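Notas de aula 8: Aprendizagem por imitação com decomposição em subtarefas
Disciplina de Manipulação Robótica, bloco Borkent

1. Formulação

Seja D um conjunto de demonstrações teleoperadas, cada uma composta por pares (observação, ação). A política é treinada por clonagem comportamental e prevê, a cada passo, um segmento de 50 ações futuras. A previsão em blocos reduz o número de decisões por episódio e atenua a acumulação de erro, com perda de reatividade dentro de cada segmento.

2. Tarefa de referência

O conjunto Ancombe contém 187 demonstrações de transferência de um objeto entre dois recipientes. Cada episódio divide-se em aproximação, preensão, transporte e largada. As fronteiras são anotadas manualmente a partir da abertura da garra e da velocidade do efetuador.

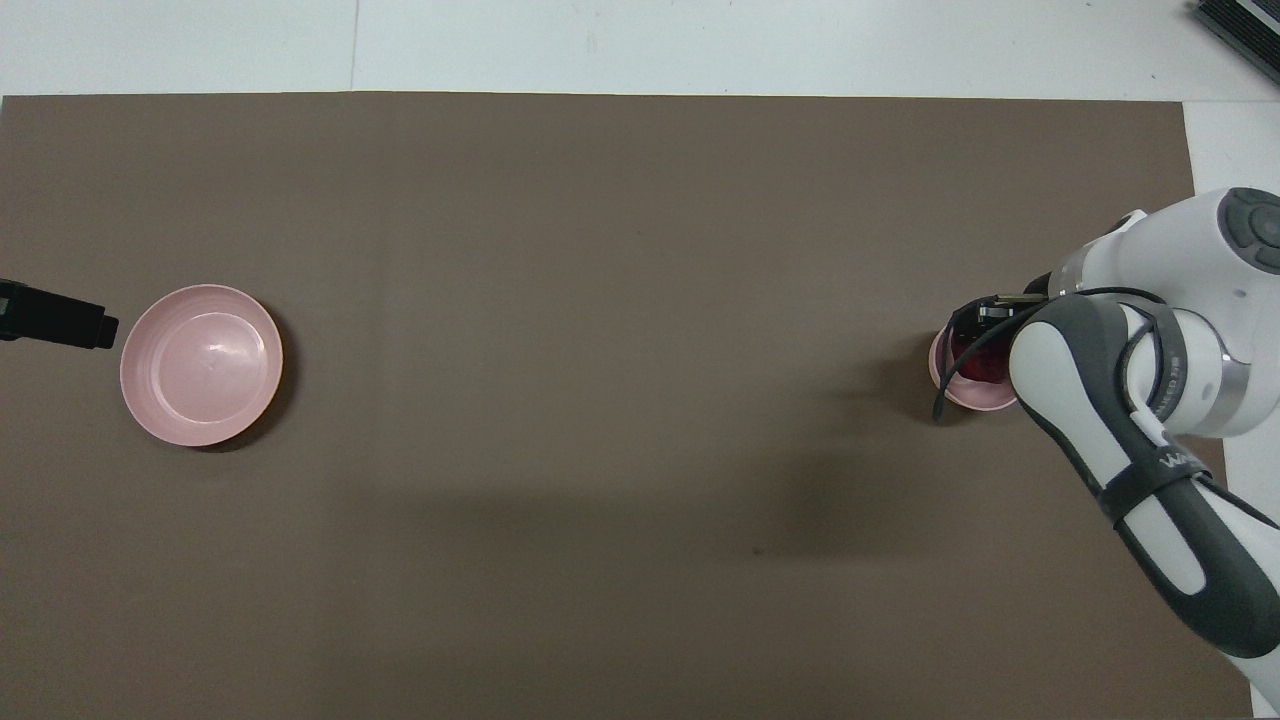
Figura 1. Garra posicionada sobre a taça da direita, com um objeto vermelho-escuro no interior; a segunda taça encontra-se no lado esquerdo da superfície castanha.

A oclusão do objeto pela própria garra é frequente nesta vista. Por esse motivo, o método Tzavaras acrescenta ao vetor de entrada as posições articulares e a abertura da garra, normalizadas por articulação.

3. Resultado

A variante com etiquetas de subtarefa foi comparada com a variante sem etiquetas em 951 execuções no banco Bukaneck. A primeira obteve maior taxa de sucesso na preensão. No transporte não se observou diferença significativa. As falhas de largada concentram-se nos episódios em que o recipiente de destino foi deslocado em relação às posições de treino.

4. Para a aula de quarta-feira

Derivar a função de perda para segmentos de comprimento variável. Discutir o efeito da sobreposição temporal entre segmentos consecutivos. Rever a secção 2 antes do exercício de anotação.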